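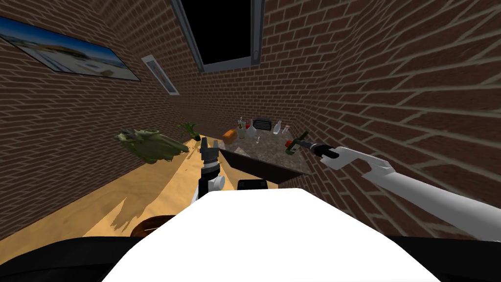

Debnath writes that section 4 of the old guide had him running evaluations for a day before he found out that his scene randomizer was still on. Every episode had a different wall texture and his numbers could not be compared with anyone else's. He asks for the check to be moved ahead of the first run. It is now step 2 below.

4. Setting up an evaluation run

This section covers the counter task in the Munus kitchen scene, using the two-camera policy described in section 1. It assumes that the simulator is installed and that the Trernen checkpoint has been downloaded and unpacked. If you have only the single-camera checkpoint, go to section 5.

4.1 Before you start

You need:
The scene file and its object list
A checkpoint folder with its settings file
The 166 start states for the counter task
One free graphics card

Start states are stored with the scene version they were made for. The loader stops with a message if the two do not match. Do not edit the version line to get past this message. Objects may load inside one another and be thrown off the counter on the first physics step.

4.2 Loading the scene

1. Open the run settings and choose the kitchen scene.
2. Set scene randomization to off. Check that wall, counter and picture textures are all listed as fixed.
3. Choose the start state list. Leave the order as it is.
4. Set the episode limit to 800 steps.
5. Set the number of repeats per start state to 2.
6. Load the scene and step it once with the arms held still.
7. Look at the head view. The counter, the bottles and the right gripper should all be in sight. If the counter is missing, the head pitch was not reset. Go back to step 6 after resetting it.

Note: Some plants and small props in this scene have no support under them and stay where they are placed. They are marked as static and the arms pass through them. This does not affect the score.

4.3 Checking the wrist camera

The policy takes both views at every step. A wrong wrist view does not raise an error, so check it by hand each time you change the robot file.

1. Switch the viewer to the wrist camera.
2. Make sure that both fingers are visible and that the gap between them is clear.
3. Move the wrist through its full pitch range with the slider. The fingers should keep the same place in the view while the room moves behind them.

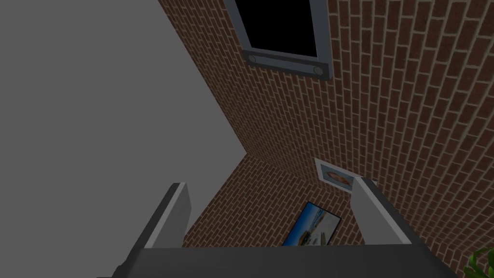 4. Open and close the gripper once. If the wrong hand moves, swap the left and right camera names in the robot file and reload.
5. Return the wrist to its rest pose and save the settings.

Caution: Do not change the field of view to get more of the counter into the wrist camera. The checkpoint was trained with the value in its settings file. In our tests a wider view made the policy close its fingers too early.

4.4 Running and reading the results

1. Start the run from the command window.
2. Wait for the first episode to end, then check that a log file has been written.
3. Let the full list finish. Partial lists are not comparable, as the harder start states are near the end.

The log gives one line per episode: start state, repeat, steps used, result. A grasp counts as a success only if the bottle is lifted clear of the counter and held until the episode ends. A bottle that is pushed over and then lifted still counts.

With both cameras, our success rate on the counter task was 54 percent. Most failures came when the target bottle lay at an angle and the forearm blocked the head view during the approach. If your figure is far below ours, repeat 4.2 step 2 and 4.3 step 2 before looking at the checkpoint.

Note: The Badham baseline uses the same start states but a different rule for success. It stops the episode at first lift. Rescore its logs with the tool in section 6 before putting the two results in one table.

Section last changed April 25, 2021. Start states for the drawer task are due in July and will use the same settings, apart from the episode limit.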